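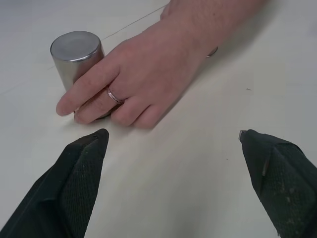 Xóchitl Manríquez

Session 6: Getting people through the gate
Notes for Sports Event Marketing, evening group

OK, so last time we got as far as ticket tiers and then ran out of clock, and I promised I'd pick it up with the Nilholm case. Most of what follows is what I said in class, plus a few things I forgot to say. If you missed it, read the handout on sponsorship first (the long one with the Titon contract stapled to the back), or the middle part of this won't make much sense.

The case

Nilholm is a fencing open. It used to be a two-day competition in a college gym, and the crowd was parents, coaches and the fencers who'd already been knocked out. Lovely people, but they didn't pay much and they left early. In the last year of the old format, paid attendance over both days was 269. The organizers wanted more, and they wanted people who had never held a foil in their lives.

Remzi Ağca ran the marketing, and I worked under him for the first two seasons of the new version, so I'm not a neutral party here! Keep that in mind when I start gushing.

The first thing he did was move the finals out of the gym and into the old market hall, in the evening, with the food stalls left open. The second thing was to cut the finals down to 152 minutes, start to finish. He timed it on paper before a single ticket went on sale. His thinking was that a newcomer will sit through a movie, so that's your ceiling, and you'd better leave room in there for a drink and a trip to the bathroom.

Paid attendance that first year was 3446 across the weekend. Please don't quote that number in your papers as proof that food stalls work. So many things changed at once – the venue, the hours, the price, the posters – that you can't pull them apart. Several of you tried on the last assignment and I wrote "how do you know?" in the margin, over and over, until my pen gave out.

Who is the newcomer?

We spent a good while on this. There's a lazy habit in our business of talking about "the casual fan" as if it were one person. Go back to the three letters I handed around. Ľubica Kuruc came because her office had a block of seats. She liked it, she had no idea who won, and she'd go again if somebody else did the booking. Bülent Dağdelen came for the dumplings and bought a ticket at the door when he heard the crowd yelling. Firdevs Sarıgül had watched fencing on TV as a kid and had wanted to see it live ever since, only she'd never found out where it was held.

Same price, same row in one case, and you'd have to reach each of them in a completely different way. Ľubica is a group sale. Bülent is a walk-up, so he's really about signs and where you put the ticket table. Firdevs should have been the easy one, and the old event missed her for years! A listing in the right local paper would have done it.

The regulars

Now the part that got a bit heated. When you dress an event down for new people, the old crowd notices. At Nilholm they complained about the music between bouts and they hated the announcer explaining right of way every ten minutes. I thought they were being snobs at the time. I've come around some. They were the ones filling the early rounds, when the hall was mostly echo, and nobody had asked them a thing.

What Remzi did in year two was give them the morning. No music, no announcer, coffee, seats right up by the strip, and a pass at the old gym price. He sold 67 of those, a small number that made a big difference to the mood. The evening stayed loud.

Somebody asked (good question, I skated past it) whether splitting the audience just means running two events and paying for both. Partly, yes. Staff hours went up. Zorkico, who had the seating contract, charged for the second setup, and Tuncer wanted their banners visible at both sessions for one fee. We gave in on the banners and probably shouldn't have.

For your papers

Pick a sport you don't follow. I mean it, no soccer if you play soccer. Find an event within driving distance and write up three possible newcomers in the style of the letters, a page each, then one page on a regular who might be annoyed by your plan. Budgets come later, in March, so leave the money out for now.

Due 11/26/21, on paper, in my mailbox or in my hand. Staple it, please. Paper clips come off in my bag and then I've got everybody's page three.

Reading for next time: the chapter on pricing, up to the part about season passes. Skip the box on airline seats unless you like that sort of thing.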